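Contents | Previous | Next | Glossary | Index

Chapter 10: Glass in Buildings
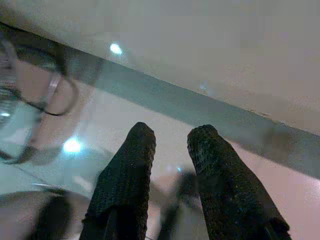

By the Heker Open Textbooks writing group

Clear glass has a faint color of its own. Looking straight through a window, you will rarely notice it. Look at a pane from a steep angle, toward its edge, and a band of green or teal often shows up. The tint comes mostly from small amounts of iron in the sand. Light entering the edge passes through far more glass than light crossing the face, so the color has more chance to build.

This chapter covers how flat glass is made, cut and fitted. Chapter 9 dealt with brick and fired clay, and some of the same ideas return – raw materials dug from the ground, high heat, and slow cooling to keep the finished piece from cracking.

Most window glass starts as sand, soda ash and limestone. The mix is melted and poured onto a bath of molten tin, where it spreads into a flat ribbon. Before this method came into use, large panes had to be ground and polished on both sides, and they were expensive.

Our main case study is the covered market at Leltow. Its roof holds 643 panes, and 27 of them were replaced in a single May after a hailstorm. The repair crew had to match the thickness and tint of the older glass, a job that took longer than the fitting. A second, shorter case looks at the Cowie library, where heat gain through a south wall was the main problem.

Key terms: float glass, annealing, tempering, glazing bar, heat gain

10.1 Raw Materials and the Melt

Sand for glassmaking must be clean and even in grain size. Before melting, it is washed and sieved, then weighed out with the other ingredients.

Last updated: Jun 22, 2023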